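Visit report: Humwood open workshop, March

Filed under: Visits, Storage and fittings

The Humwood building dates from 1866 and still has its original street door, which opens outward onto a step. Visitors sign in on the left and are given a numbered badge. The March open day started at 10 in the morning. I went with Randa Saab, who was looking at storage for our own bench room, and we stayed until the talks began after lunch.

Ground floor

Goods in, goods out and a packing line. Brenda Lockwood led the tour here. Incoming phones are logged, wiped down and sent upstairs in trays. Outgoing units are boxed at a single counter. Carton sizes have been cut to two, and the counter height was raised after complaints from the taller packers. Void fill is paper only. The racking is a Vimitz system with clip-in shelves, and it flexes more than I would like at full span.

Second floor

Seven work areas, each with its own lighting circuit. Seung-woo Sung explained the layout. Handset work is kept on the street side, and small appliances are at the back near the freight elevator. Labels are printed upstairs and carried down by hand, a step he wants to remove.

Most of my notes concern wall storage. The benches are shallow, and Humwood has moved small parts off the surface and into wire mesh baskets. Randa asked about dust. Sung's answer was that the mesh is vacuumed at the end of each shift and that closed bins were worse, as people left the lids off.

The work surfaces are white, which makes a dropped screw easy to find and shows every scuff. The wallpaper was chosen by the staff.
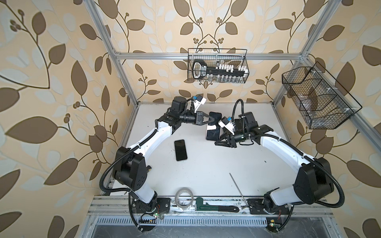

Handset area, second floor: phones on the white work surface, packing tape and a green-headed pipe wrench at the front, mesh baskets on the walls.

The compartmented basket is the one worth copying. Clear plastic items stay sorted in it and can be identified without taking anything down. I would mount ours slightly lower.

Talks

Jong-dae Ha spoke on return rates and took questions on battery storage. The slides will be sent to everyone who left an address at the desk.

Practical

Street parking is limited. The elevator is for freight, so allow time for the stairs. Coffee is on the ground floor, next to the packing counter.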